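Caderno da oficina - Umuvov, bancada do fundo
julho de 2024

Torre 847, a preta. Veio no lote da Listhorpe, sem disco e sem processador. Queixa na guia: "não liga". Mais nada. Nem modelo, nem quem a usava, nem há quanto tempo está parada. Abri a tampa lateral e deitei-a na bancada, fica muito mais fácil ver o fundo da placa assim.

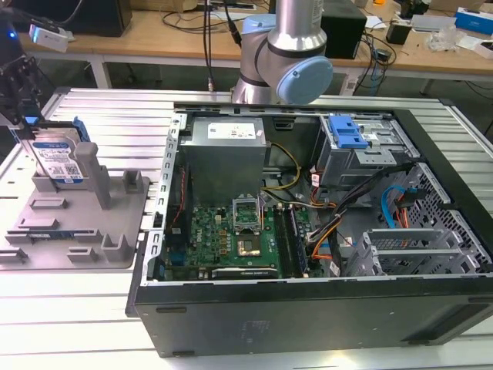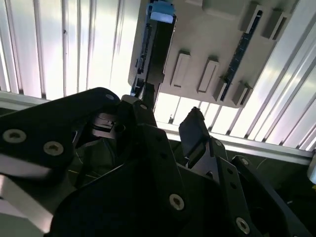
Ponto da situação antes de mexer em mais coisas, que da última vez andei uma manhã a refazer o que já estava feito.

Socket: vazio, alavanca para cima. NÃO FECHAR sem tampa de protecção. Se alguém passar pela bancada, por favor não pousar nada lá dentro, nem parafusos, nem a tampa da caneta. Já perdemos uma placa assim com um parafuso do tabuleiro dos discos e não foi bonito. Há tampas de plástico na gaveta dos processadores, mas metade são do socket errado, experimentar sem forçar. Vi os contactos com a lupa, de dois ângulos, com a lanterna quase deitada. Há um canto em que o reflexo não me parece igual ao resto. Pode ser sujidade. Não toquei. Ver outra vez amanhã com luz de dia e olhos descansados.

Memória: ficou nos slots para já. Tirar, limpar contactos com a borracha branca (não a azul, essa lixa), soprar os slots, voltar a pôr um módulo só para o primeiro arranque. Anotar qual slot, que eu esqueço-me sempre.

Fonte: ainda no sítio. Etiqueta legível mas as letras são minúsculas, copiar os valores para a ficha com calma. Teste em vazio com a ponte no conector grande e uma carga pequena pendurada. Se arrancar e a ventoinha rodar, medir os 12 e os 5 e deixar 11 minutos a trabalhar antes de medir outra vez. O 11 é mania minha, ficou da altura em que usava o temporizador do forno e só parava aí. Funciona.

Caixa dos discos: patilha azul, de plástico. Estas patilhas partem quando a caixa está fria ou quando se puxa de lado. Carregar a direito e só depois puxar. Se partir, guardar os bocados no saquinho, dá para colar com a resina. Não temos sobresselentes desta caixa e a Listhorpe já disse que também não.

Cabos: uma confusão. Os pretos todos em molho a partir da caixa dos discos, misturados com brancos, laranjas e amarelos, tudo a cair para o meio da placa. Quem montou isto não gostava de abraçadeiras. Antes de desligar seja o que for: fita de papel e número em cada conector, e o mesmo número desenhado na ficha. O SATA azul pode ir fora, esse cabo não volta a entrar, temos novos e o clip destes antigos nunca segura como deve ser.

Fios vermelhos junto à parede do chassis: seguir até à ponta. Não sei para onde vão. Se for coisa de origem fica, se for acrescento de alguém sai. Não cortar sem seguir primeiro.

Tampas das ranhuras de trás: deixar como estão. Só mexer se formos pôr placa gráfica, e não vamos.

Pó. Contava com pior, pelo cheiro quando abri. Compressor na pressão baixa, na rua, NÃO na sala. Prender as ventoinhas com um palito ou com o dedo, não as deixar girar a seco. A parede com os furos em favo escovar por dentro e por fora com o pincel largo, o ar sozinho só empurra o cotão de um furo para o outro. O pincel largo está com a tinta outra vez. Quem o levou que o lave.

Peças de plástico: só água morna e duas gotas de detergente, pano bem torcido. Nada de álcool nas superfícies mate, fica uma mancha mais clara que não sai. Aprendi na torre anterior, num painel que agora tem uma nódoa para sempre. Os encaixes limpar com cotonete. Se o cotonete prender, parar e puxar ao contrário.

Ordem de trabalho (riscar à medida)

1. Fotografar e etiquetar cabos
2. Tirar SATA
3. Fonte fora, teste em vazio
4. Memória fora, limpeza
5. Compressor
6. Lupa no socket, segunda vez
7. Processador de ensaio, pasta, dissipador
8. Arranque mínimo: um módulo, sem discos
9. Só se 8 passar: discos, cabos novos, arrumar tudo com abraçadeiras

Atenção ao ponto 7. A pasta da Brunet que está na gaveta acabou ou quase, espremi a seringa ontem e saiu só ar com um bocadinho de óleo. Há um tubo novo no armário, na prateleira das colas (porquê???). Quantidade: um grão de ervilha no meio e deixar o dissipador espalhar. Não espalhar com cartão. Sei que há quem discorde nesta sala, já tivemos a conversa, as temperaturas ficaram iguais nos dois casos, mas com o cartão fica pasta até nas mangas.

Processador de ensaio: o da caixinha com espuma preta. Voltar a pô-lo na caixinha no fim. Não o deixar dentro da torre "só até amanhã". Na outra torre ficou dentro, a torre foi entregue, e andámos à procura dele até ao dia em que o cliente ligou a dizer que o computador estava mais rápido do que ele se lembrava.

Bateria da placa: trocar sem medir. Custa menos que o tempo de ir buscar o multímetro.

Registo no Dollska: abri a ficha, mas o campo "estado" não me deixa gravar "em diagnóstico" sem número de série e o número de série desta está numa etiqueta que já quase não se lê. Pus zeros. Corrigir depois, senão a máquina aparece na lista de prontas para entrega, que foi o que aconteceu com as outras duas. Se alguém souber onde se muda isso nas definições, escreva aqui na margem.

Dinheiro: o tecto para peças nesta torre são 200 euros e não quero lá chegar. Contas por alto: bateria, cabos, um disco SSD pequeno, um processador usado se aparecer um decente. Se a placa estiver morta, acabou. Desmonta-se tudo e vai para peças: a memória, a fonte se passar o teste, a caixa dos discos inteira com a patilha, tampas, parafusos para o frasco. Chassis guarda-se até haver falta de espaço.

Parafusos desta torre: tabuleiro magnético pequeno, o redondo. Os da tampa lateral são diferentes dos do dissipador, NÃO juntar no mesmo canto. Os da fonte têm passo grosso, os dos discos passo fino, e entram todos à força uns nos outros se a pessoa insistir. Não insistir.

Mais tarde, mesmo dia

Cabos etiquetados. A fita de papel não agarra bem nas mangas pretas, tive de dar volta e meia. Números a marcador fino. Desenho feito na ficha, feio mas percebe-se.

SATA azul fora. Confirma-se, clip mole.

Fonte: tirei, testei na outra mesa. Arrancou à primeira. 12 V bem, 5 V um nadinha baixo mas dentro. Segunda medição igual. A ventoinha faz um ruído seco ao arrancar e depois cala-se. Uma gota de óleo no veio era o ideal mas obriga a abrir a fonte e hoje não abro fontes. Fica anotado na ficha. Portanto "não liga" não é da fonte, ou pelo menos não é só da fonte.

Botão da frente: medi continuidade no conectorzinho. Nada. Carreguei mais de lado, deu. Carreguei a direito, nada outra vez. Suspeito nº 1, então. Se for só isto vou-me rir, um botão de cêntimos e a máquina inteira encostada sabe-se lá há quanto tempo. Limpar contactos com o spray, e se não resolver, trocar pelo do chassis velho que está debaixo da escada. Verificar se o furo é igual, a olho parece.

Mas atenção, o botão não explica o processador em falta. Alguém o tirou e pode tê-lo tirado depois de concluir que a placa estava boa. Ou depois de concluir que estava morta. Perguntar à Listhorpe se as torres deles passam por mais alguma mão antes de cá chegarem. Na guia só vem o transporte.

Memória limpa. Os contactos vinham baços, a borracha levou quase tudo. Um dos módulos tem um risco junto ao recorte, superficial, acho. Esse fica de fora no primeiro arranque, e depois leva o teste comprido durante a noite.

Pontos 5 e 6 por fazer. O compressor está com a mangueira no outro pavilhão e não me apetece ir à chuva. Tapei o chassis com o pano anti-estático, tampa provisória no socket (serviu a segunda que experimentei). Tabuleiro dos parafusos em cima do armário, etiquetado.

Para quem pegar nisto antes de mim: começar no 5. Não saltar para o 8 só por curiosidade. A placa gráfica de ensaio está emprestada e volta em setembro, até lá usa-se a saída de vídeo da própria placa, se o processador der para isso. O da espuma preta dá. O outro, o que está embrulhado em alumínio, não dá, e perdi uma tarde a descobir isso.

Comprar: abraçadeiras finas, cotonetes dos compridos, spray de contactos (está no fim), baterias de botão, um pincel largo que fique SÓ para o pó.

Falta ver: fios vermelhos. Segui até meio, passam por trás da borda e deixo de os ver sem levantar a placa. Fica para quando o dissipador de ensaio já tiver saído.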